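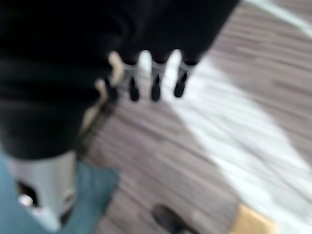

Can a robot do my laundry yet?

Parts of it. Folding a plain towel is well within reach for the better research machines, and a few can carry a basket across a room. A whole load, from hamper to drawer, still needs a person close by.

What makes chores so hard for a machine?

Houses! A shop floor stays the way you set it up, but a living room changes every hour. Soft things are the worst of it, as a cushion has a different shape each time you pick it up. Kourosh Sadeghi, who answers most of our mail on this, likes to say he would take 100 identical boxes over one bedsheet.

Do robots need human-looking hands?

Plenty of good work gets done with two flat fingers or a suction cup. More fingers give you more ways to hold something, and more ways to get it wrong. What I find really exciting is contact – knowing how hard to press on something soft, and when to let up.
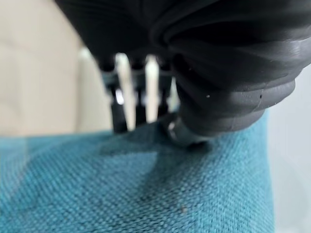 A dark, rounded tip pressing into teal woven fabric.

Are shops further along than homes?

Much further, for jobs that repeat. Loading a machine, stacking trays, moving parts from one bin to the next – all of that is everyday work now. Sweeping up under a bench full of odds and ends is another matter. Golnar Taheri ran our Gesbridge trial in July with 50 small pickup jobs, and 33 went through without a person stepping in. I was thrilled with that, and she wanted to know about the other 17.

Why do so many robot videos look sped up?

Many of them are. Careful machines are slow, and a table that takes you a minute to clear can take a robot ten. Look for a speed label in the corner before you get your hopes up (or down).

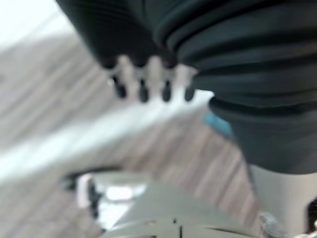
Ribbed dark sleeve and pale gripper parts over a plank floor.

Should I wait to buy one?

If you want clean floors, a robot vacuum is ready today and you'll probably love it. For dishes, beds and toys on the stairs, I'd hold off and keep watching. Questions we haven't covered can go to Wiebke Oltmanns, who updates this page every other Tuesday.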